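Last updated: 11/29/20
2 min read

Notebook, evacuation drill follow-up, Tornby building

Read the Kandbridge report twice. It says the whole building cleared inside target. Fine, but the clock stopped when the last person who could use the stairs reached the lot. The two people waiting at the refuge point on four are in a footnote. I don't count that as cleared.

Stakosetti wants us to buy more evacuation chairs. Their quote is 4000 for the set, 2000 more for training. I'd like to know who is going to push them. Almost 40 people on the floor list and I can't find one current sign-off.

Also checked the refuge intercom. Button lights up, desk says they heard "something." Logged as a fail. Xiong logged the same unit as a pass in November, so either it broke or they only looked at the light.

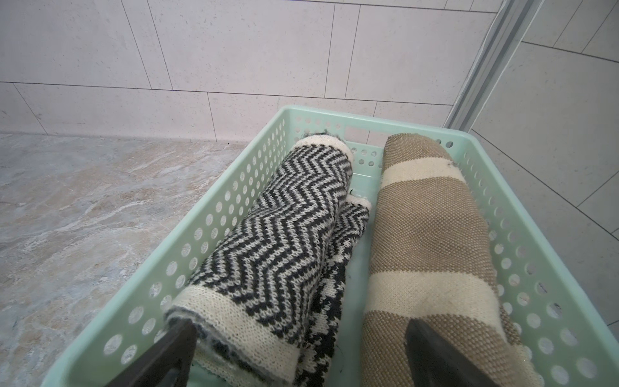 Two rolled textiles in the green basket.

Personal plans: the form still asks "do you need help on stairs, yes/no." Useless for a bad knee, a pregnancy, anyone hard of hearing at the far end. Rewrite it before asking people to fill it in again.

To do
- rerun the drill with the refuge point on the clock
- get the intercom tested by voice, both ways
- hold the chair order until we have names against shifts
- ask Kandbridge where their target time comes from, the report doesn't say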